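Workshop notebook, Tronevville bench
28 October 2025

Starch trials, continued. For anyone picking this up cold: we are trying to find a finish for cotton shirting that holds a crease through a working day and washes out without leaving the fabric feeling like a cereal box. We have been at it since February. The cereal box is winning.

Where things stood this morning. The Rashti powder is cooked at 9 grams to 400 ml of water, which gives something you could hang wallpaper with. Thinned by half it behaves. Thinned again it behaves so well that you can't tell it was ever there, and I have a page of notes from last week praising a swatch that I later found I had forgotten to dip.

Today's job was to settle whether the lumps come from the powder or from me. I made one batch my usual way, powder into hot water, stirring and muttering. I made the second the way the packet says, with a cold slurry first, then hot water added slowly. The second batch had no lumps. I have been making starch for a good while and would like it recorded that the packet's type is very small.

Strained both through muslin anyway. The first batch left a clot on the cloth the size of a walnut. It is in the jar by the window with a label on it, please leave it alone, I want to see what it does.

Dipping went as follows. Plain white poplin took the half-strength mix evenly and ironed up with a decent snap. The oxford drank twice as much and then sulked: stiff in the hand, limp at the fold. I think the weave holds the liquid in pockets and the iron seals the top before the bottom has dried. Next time, longer under a damp towel before pressing, and turn it once.

Dark colors are the real trouble. Any starch that sits on the surface dries to a bloom, and on a dark ground the bloom looks like somebody sneezed flour. On white you'd never see it, and I suspect that's why the old manuals hardly mention it. 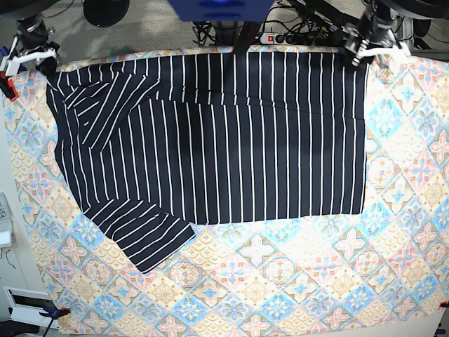

My best result against bloom so far is to press from the wrong side, with a cloth between, and to let the piece rest in the damp first so the starch has time to get into the yarn. The Stindell spray does less of it than the cooked stuff, but the Stindell spray does less of everything. It smells of a dentist's waiting room and the crease is gone by lunch. Useful for people who only have to look good in the morning.

Iron notes. The dial on the big iron has drifted again. I put the probe on the plate at the cotton setting and it read 162 C, which is lower than it was at the last check and explains why the poplin needed three passes. At that temperature the starch dries before it glazes, so you get stiffness with no shine. For shirts I don't mind. For collars I do. Have written the true reading on tape next to the dial. The tape will fall off. It fell off last time.

Wash-out test: the swatches from the previous round went through a warm cycle with no softener. Half-strength Rashti came out clean, hand back to normal after drying. Full-strength did not. There's still a crackle when you fold it, and a second wash only moved the crackle to the edges. I'm calling full strength a dead end for anything a person has to sit down in.

The Nandumano sample arrived, a rice starch, sold by the 100 gram bag. Fine grain, very white, squeaks between the fingers. It claims to need no cooking. I have heard that before, usually just before cleaning a pan. Stirred a spoonful into cold water and it went cloudy and then settled to the bottom in a firm little pavement that had to be chipped off with a spatula. So it wants constant stirring, or a little borax in the bath, or a different spoon. Did one strip of poplin while it was still moving and the finish was smoother than anything else on the rail. Annoying, as it costs more.

To do:
Repeat the rice starch on a dark strip and on the oxford.
Get the thermostat looked at, or stop trusting it in writing.
Order more muslin.
Find out who used the starch pan for soup. The soup must have been very thick.

Leaving the strips on the rail overnight with the fan off. If the window is open when you read this, close it, the damp gets in and I lose the whole row.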